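Jatetus Forum > Software > Perception and planning
Thread: Beaker pours overshoot, only when the planner replans mid-motion
Status: open

tarewright
Posted March 4, 2023

Looking for ideas on a timing problem. The task is simple on paper. The arm picks up a glass beaker, moves it to a kitchen-type scale, sets it on the tray, waits for a stable reading, and then a second routine pours into it until the reading hits a target. Target for these tests is 200 g of water.

Stack is the Nevero planner on top of the stock joint controller, Vesik for the perception side (glass detection plus reading the scale display from the head camera). The scale has no data port we can use so the display is read with a small digit classifier.

If the pour runs start to finish on one plan, we land within 2 g almost every time. If the planner replans during the pour, even a tiny replan, we overshoot, and the worst one so far ended at 241 g. The log shows the stop condition firing at the right value. The arm just keeps tilting for a while after it.

What I have tried:
- Lower pour speed. Overshoot gets smaller but doesn't go away.
- Longer lookahead in the planner. No change.
- Pinning the perception process to its own core. No change.

Anyone seen this?

mudflat_kinematics

How are you stopping the motion? If you cancel the action goal, the planner marks it canceled, but anything already handed to the controller still plays out. After a replan you may have two segments queued instead of one. I would look there before touching perception.

tarewright

Cancel on the action goal, yes. I thought the cancel flushed the queue.

mudflat_kinematics

It flushes the planner's queue. The controller has its own buffer. Check the buffer depth right after a replan.

oldgantry

I'd bet on the display reading and not the queue. Cheap scales filter the load cell pretty hard and the number on the front trails the real weight. You are closing a loop on a value that is already old, then adding camera exposure, transfer, classifier, and whatever voting you do on the digits. You can tune the queue all week and still overshoot.

tarewright

The lag is there in every run though, and the single-plan runs are fine. I have a fixed offset in the stop threshold that covers it.

oldgantry

A fixed offset only works with a fixed flow rate. When it replans, does the tilt speed stay the same across the seam? If the new segment starts with its own acceleration ramp, your flow changes and the offset is wrong. So it can be both.

mudflat_kinematics

That would give you overshoot and undershoot. They only report overshoot. And the log says the arm moves after the stop, which the display can't explain.

oldgantry

Fair point about the motion after the stop. I still would not trust that setup to 2 g.

sintered

Can you get the weight some other way? We stopped reading displays and opened the scale up, put an amplifier board on the load cell and read it directly. Took an afternoon. The Vesik digit reader is OK for logging but I wouldn't put it in a loop.

tarewright

Can't open this one, it has to stay as it is for the project. The point of the task is that the robot uses the same bench tools a person would.

sintered

Then at least publish the image timestamp with each reading and not the time the classifier finished. By default Vesik stamps the output when it is done. There's a setting for it, stamp_source, set it to capture.

tarewright

Did not know that one. Changed it. Readings are now stamped earlier by a fairly steady amount, so I can finally line them up with the joint log. Will post numbers tonight.

dalsgaard_user_4

Side question, does the glass detection hold up? We run the Dalsgaard depth module and clear beakers come out as holes or as whatever is behind them. I had to put a strip of paper on ours to get any grasp at all.

tarewright

Works well enough on a dark background. We put black cloth over the table and the detector picks up the rim and the highlights near the base. On the bare table top it was bad. We don't use depth for the beaker at all, just the rim ellipse and the known table height.

One issue we still have is the spout. The ellipse fit gets pulled toward it, so the estimated center is off a little depending on which way the beaker is turned. Masking the outliers helped.

dalsgaard_user_4

Thanks, will try the dark cloth. Known table height only works until somebody bumps the table.

tarewright

True. We recheck it at startup.

tarewright

OK, numbers. mudflat was right about the buffer. After a replan the controller held the rest of the old segment plus the full new one, and the cancel cleared neither. Joint motion continued for 301 ms after the stop in the worst case. In single-plan runs the leftover was one short segment and my offset was hiding it.

oldgantry was partly right too. The tilt speed does change at the seam. It is a small effect next to the buffer but you can see it when the logs are lined up.

Changes so far:
- Stop now goes directly to the controller as a hold command, then the action goal gets canceled.
- Replanning is turned off while the pour is active. If something needs a replan, the pour stops first.
- Threshold offset is computed from the measured flow over the last few readings.

Have not run the full set again yet.

oldgantry

Turning off replanning seems like a step backward. What if something enters the workspace?

tarewright

The safety stop is separate and still on. This only blocks the planner from making the path prettier in the middle of a pour.

mudflat_kinematics

Agree with blocking it. I'd go further and make the pour its own controller mode with no planner in it. But hold first, cancel second is the right order.

sintered

Can you post the head camera view? I want to see how big the display is in the image. If the digits are small, that could be your next problem, especially the last one.

tarewright

Head view with the beaker next to the scale and nothing on the tray. Green digits on a black window, next to the blue buttons. The last character is the weak one, same as you guessed. The arm takes up a lot of the right side, so the crop for the reader stays over on the left.

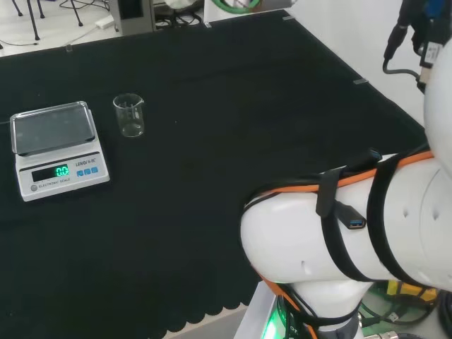 Re: head camera view

sintered

Yeah, the last character is hard to read for me too. If you don't need that place, drop it and vote on the others. If you do need it, lock the exposure for the display crop and take a second exposure for the beaker. Auto exposure with that much black cloth is going to push bright LEDs into blobs.

oldgantry

Also add a check that a reading can't go down during a pour. Ours did that when a digit was misread and the loop happily kept pouring.

tarewright

Good one, adding it. Exposure is on auto right now. I'll lock it before I rerun the set, and leave the thread open until that's done.

mudflat_kinematics

Post the controller buffer plot too if you can. I want to file it against the Nevero docs. The cancel page doesn't mention the second buffer at all.

tarewright

Will do. I need to redo the plot with the new timestamps first.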